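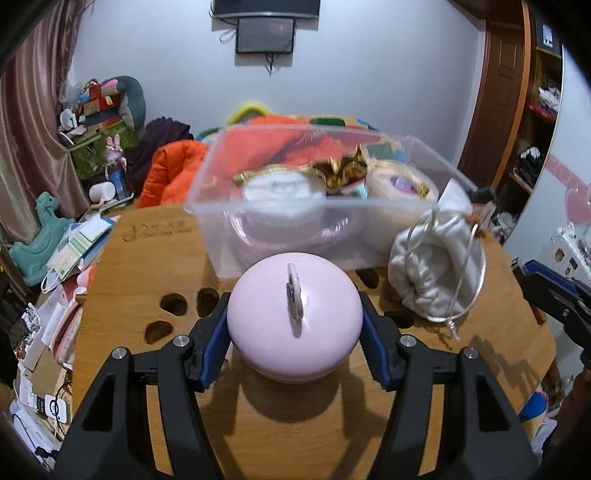

The Grip That Let Go at Lunchtime

Picking up something round and glossy between two blue pads sounds like the easiest job in the building. At Ploddale it went wrong 27 times in one February, and the hunt for the cause is one of the best bits of detective work I've followed all year!

The team there teaches grippers with hand-held tools. A person squeezes, lifts and sets down toys and household clutter, and the recordings train the arm that does the job later. They had 3519 of those recordings when the arm started dropping things, always smooth ones, nearly always after noon.

Everybody blamed the pads first. Fresh ones went on (blue, same as before) and the drops carried on. Then the software got a week of suspicion it didn't deserve.

The answer was in the linkage. One pivot pin had worn slightly, and as the joint warmed up over a morning, its pad began to meet the object at a small tilt. A plush rabbit forgives that. A shiny dome squirts out sideways, and one of them flew clear off the table and landed by somebody's foot.

Ploddale now checks every pin after 800 grips, and hands stay back from the table whenever the arm is running. The workshop at Fumcombe, which uses the same linkage, pulled its own tools apart the next morning and found two more worn pins.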